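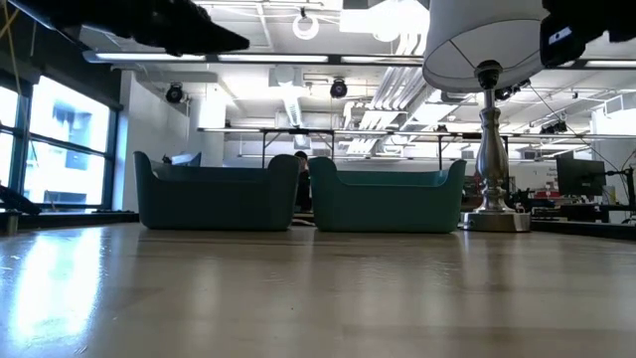
Thread last updated in May, 6:40 a.m.

I have moved house within the same town, a distance of 2.1 miles, and I would like to talk about it at a length the distance does not deserve. Thread.

The old place was on the Gavdale side of the river. The new place is on the Wurkley side. People in Gavdale think Wurkley is basically the coast. People in Wurkley have not thought about Gavdale since the bridge was painted.

I picked the moving company because they were called Karagiannis and the other one was called Move-Ezy Plus. I regret nothing. The Karagiannis quote came on paper, in pen, with a little drawing of a staircase and a question mark next to it.

The question mark turned out to be 60 dollars.

Fair enough. It's a bad staircase. It turns twice and at the second turn there's a window ledge at exactly hip height, where it has been removing the skin of tenants for generations.

Flat fee, stairs, and a thing called "piano readiness" that I paid for without owning a piano: 2119 dollars. I read the line out loud to the guy on the phone. He said it covers anything shaped like a piano. I looked around my apartment for a while after that.

(It was the freezer. The freezer is shaped like a piano.)

On packing. Every guide says start with the things you use least. I started with the things I use least and three evenings later I was still in the hall closet, reading the warranty for a fan.

I own 49 paperbacks about other people walking across countries. I have walked across no countries. I carried the paperbacks down the stairs myself, which I feel should count toward Portugal.

Labels. I began with "KITCHEN -- BAKING -- FRAGILE." By the last night I was writing "more" on things.

There are four boxes marked "more." One has the good knives in it, wrapped in a bath mat. I know this because I found them the way you'd expect.

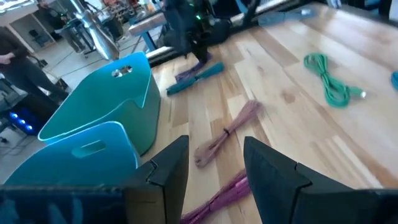
OK, the great cardboard question. Everybody tells you to get free boxes from the liquor store, and those people live next to a liquor store. I got mine from a grocery, so for a week my winter clothes smelled of onion and my onions, as it happens, were in a suitcase. My position now is that cardboard is for books and anything you have to pick up more than once should go in something with a handle hole, like those two teal bins. A box with no handle has to be hugged. I don't want to hug my extension cords. We aren't close.

Also a box gets weaker every time you carry it and so do you, and you never hit bottom at the same moment.

Somebody in the replies asks if I hired packers. No. I wanted to make the decisions myself. The decisions included moving a jar of allen keys that fit furniture I gave away two apartments ago.

Moving day. The crew showed up at 7:15 in the morning for an 8:00 start, and I was eating cereal out of a measuring cup. It was the last clean thing. They were very kind about it. One of them asked if it was a full cup.

They had the truck loaded before I'd finished explaining which lamp was delicate. It's always the lamp. You could drop my desk off a parking deck and I'd shrug, but I will ride with a lampshade on my knees like it's somebody's birthday cake.

Now the address change, which is the real move. The furniture was done by lunch. My address is still in transit.

The power company took four minutes. The water company wanted a meter reading, a photo of the meter, and a description of the meter in case the photo was of a different meter.

The internet is with an outfit called Flitura. I'd been with them at the old place, and I thought, naively, that I'd be taking it with me. You can't take it with you. You have to cancel it, mourn, and meet it again as a stranger.

New customer rate: not available to me, as I'm an existing customer.
Loyalty rate: not available to me, as I'd just canceled.
I asked what I was in between. She said "pending."

I've been pending for nearly two weeks. My router has one light on and it's the one with no label. I've started saying good night to it.

Favorite piece of mail so far came to the new place and was addressed to me "or current resident." I had to sit down on a box marked "more." I'm both! Finally!

Things the new place has that the old place didn't: a second closet. A faucet that stops when you turn it off. A neighbor who plays the same half of the same song on the clarinet, stopping right where it gets hard. I respect it. I'd stop there too.

Things the old place had: a drawer I could find the scissors in.

I have now bought scissors twice. I bought the second pair in a package you need scissors to open, and I stood in the kitchen with it, chewing on the corner like a raccoon.

The deposit. I scrubbed that oven for a whole afternoon. I scrubbed behind the oven. I filled every nail hole and then filled one that I'm pretty sure was there when the building went up.

They kept 25 dollars for "general." I wrote back and asked general what. The answer, in full, was "wear."

Can't argue. I also have some general wear.

For those asking about the step counter: it says 2597 for the day I moved. I went up and down those stairs until I could see sounds, and it says 2597. I left the phone on the windowsill for most of it, I'll admit, but I expected it to read the room.

Current status of the unpacking: kitchen is done. Bathroom is done. The bedroom is a bed and a narrow path to it. The room I've been calling "the study" is where I put anything I can't face, so it's being used for its intended purpose.

Anyone who is moving soon and wants one piece of advice: put the sheets and the shower curtain in the same bag and keep the bag with you. I knew this. I've told other people this. I dried off with a sweatshirt.

Anyone who wants my old grocery boxes, they're flat and they're by the door. They smell a bit like onion. Wurkley side only, I'm not crossing that bridge again till June.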